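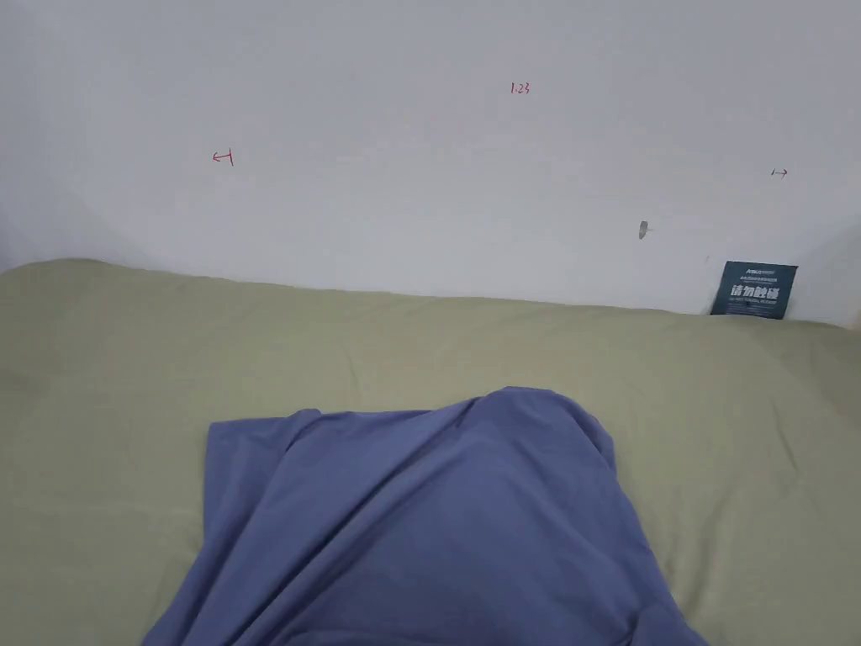

Blue cloth on the green bed at the Liridell showroom, 1.23 in red on the wall.

Diary > Guesthouse > July

Print this entry | E-mail this entry

Sunday, late

My feet hurt and I have eaten nothing since breakfast but a granola bar, but I want to get this down while I still have it straight in my head, so here goes. We drove over to see the Adell this morning, Stela Pascu and I, with her driving and me holding the thermos. She has been talking about it since the spring and I have been putting her off since the spring, mostly out of plain stubbornness, and a little out of worry for my sheets (the good ones, with the piping).

For anyone who missed my earlier grumbling, the Adell is a laundry and bed helper for small places like ours. It picks up the linens, sorts them, folds what it can and lays them out on the bed. Liridell doesn't sell it to you outright. You pay by the month and they come and look after it. The plan for a house our size is $160 a month with 73 loads included, and I said to Ryan Sowerby, who showed us around, that 73 was a funny sort of number. He laughed and said every customer brings that up. He was very patient with me all morning, I must say, and I asked the same thing about fitted corners three different ways.

They have a practice bedroom set up with a white wall and a big sage-green bed, wrinkles and all, which made me feel quite at home! There were red marks on the wall, a 1.23 with an arrow off to each side, and a dark teal card propped behind the bedding with big white Chinese characters on it. Stela had her phone out before I could even ask, and it came back as "please do not touch." So naturally my hands went straight into my cardigan pockets and stayed there.

The trial I cared about most was the one with the thin blue cloth, all heaped up in a mound in the middle of the bed. That is exactly how my guests leave things, bless them. A flat towel is easy, I could teach my nephew to fold a flat towel. What I wanted to see was whether the machine could find an edge in a heap. The first time it took hold of too much and lifted the whole business up like a tent, then put it down again. The second time it went for a corner and did nicely, and by the end we had a decent square. It was slow, slower than me on a bad day, but I am not folding at two in the afternoon with guests at the door, and this would be. I gave it a 5 on my little card out of the ten I had decided on in the car. Stela gave it more, but Stela gave the parking lot more.

Then we had the Fesetti to compare, the tabletop folder that Liridell also carries. I liked it better than I expected. You feed it one piece at a time and out comes a tidy stack. But somebody has to stand there and feed it, and that somebody would be me – I know perfectly well how things go in this house. The Adell at least goes and gets the cloth for itself.

Things I forgot to ask, so I can call tomorrow:
- does the price change in the off season, when we only have the two rooms going
- pillowcases with buttons
- what happens if Bogdan sleeps on the pile. He is a very large cat and he will sleep on the pile.

I did remember to ask about days off. Ryan says the service line is open 365 days a year, and he wrote it on the back of the brochure for me with his own number underneath. I liked that. The last people who sold us anything, the dryer people, were a recorded message by Labor Day.

So we are leaning toward the trial month. Stela would sign tonight. I want to try it with our own sheets first, and Ryan says I may bring a basket of them in, whatever state they're in. I have picked out the two old flat ones, a fitted one that has given me nothing but grief, and the striped bath mat, which he doesn't know about yet.

Soup now, and then bed – my own one, which I have still not made.

4 comments | 11 shares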